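Daily Writing Prompt Calendar, Full Year Set
Mokimlow Classroom Printables
Item 181

A full year of short writing prompts for grades 2 through 5, one page per month. Each square has a prompt that most students can answer in 11 minutes or less. Weekend squares are left in, so you can send the page home or skip them.

The July page is new in this edition. Several summer school teachers asked for it, and it has its own set of prompts on travel, weather and food.

What you get
12 monthly calendar pages, letter size
24 blank response sheets, half with wide lines and half with primary lines
One teacher page with ideas for morning work, centers and early finishers
Black and white version of every page
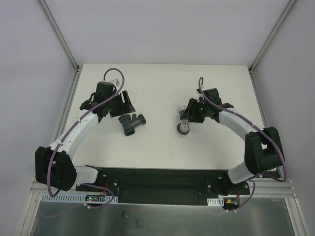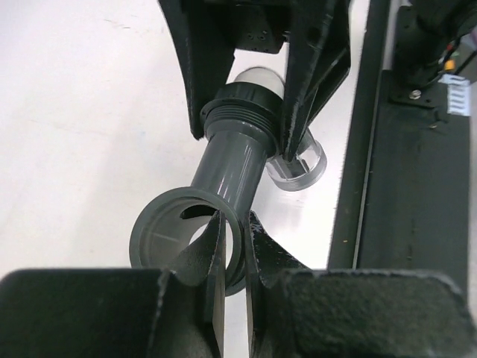
Gray plastic pipe fittings and robot grippers.

Printing
Pages print on plain copy paper. For a calendar that will hang on the wall all month, use 85 lb cover stock. Set your printer to "actual size" or the bottom row of squares may be trimmed.

Formats
Choose the download or the printed pad. The pad is glued at the top and has a cardboard back. The download is a single PDF and is licensed for one classroom. If your whole grade level plans to use it, order one copy per teacher.

Who made it
The prompts were written by Yetunde Okafor, who taught third grade before joining Mokimlow. Page layout is by Gumaro Villalobos.

Shipping and returns
Pads ship flat. Unused pads can be returned in the original wrap. Downloads can't be returned, but we will replace a file that won't open. Please include your order number when you write.

Goes with
Flodano Student Journal, wide ruled
Granex Pocket Chart, blue or green

Page updated May 14, 2026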